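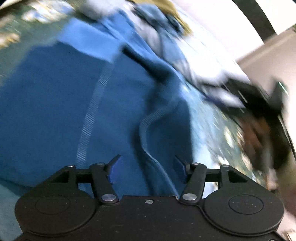 # Kapitel 7: Pflege und Einstellung des Parallelgreifers

Wer zum ersten Mal vor einer fertig eingerichteten Zelle steht, schaut meist auf den großen Arm und die Steuerung, und das ist auch verständlich. Wir möchten Sie in diesem Kapitel trotzdem bitten, sich eine ganze Weile mit dem kleinsten Teil der Anlage zu beschäftigen, dem Greifer am vorderen Ende – denn dort fängt die Wartung an.

Als durchgehendes Beispiel dient uns die Zelle 452 im Werk Jarkstead, in der Taschen und andere weiche Textilwaren sortiert werden. Stoff ist ein freundliches, aber eigensinniges Material. Er gibt nach, wirft Falten, und ein Gurtband legt sich gern genau zwischen die Backen. Dazu kommt der Staub, der sich mit der Zeit auf Gehäusen und in den Gelenken sammelt.

## 7.1 Bevor Sie anfangen

Schalten Sie die Zelle ab und sichern Sie sie gegen Wiedereinschalten, wie Sie es in Kapitel 2 geübt haben. Legen Sie dann bereit:

- ein fusselfreies Tuch und einen weichen Pinsel
- den Schraubendreher aus dem Zilton-Satz
- das Wartungsblatt 69

Beginnen Sie mit den Gelenkstiften. Bewegen Sie jeden Finger langsam von Hand auf und zu und achten Sie auf Spiel oder Kratzen. Lassen Sie sich ruhig Zeit dabei! Danach kommen die Backen an die Reihe: abwischen, auf Risse prüfen, den Sitz kontrollieren.

In Jarkstead wird der Greifer nach jeweils 1519 Zyklen gereinigt. Wie man zu einem solchen Intervall kommt – und warum es in Ihrer eigenen Werkstatt ganz anders ausfallen kann –, rechnen wir in Abschnitt 7.2 gemeinsam durch.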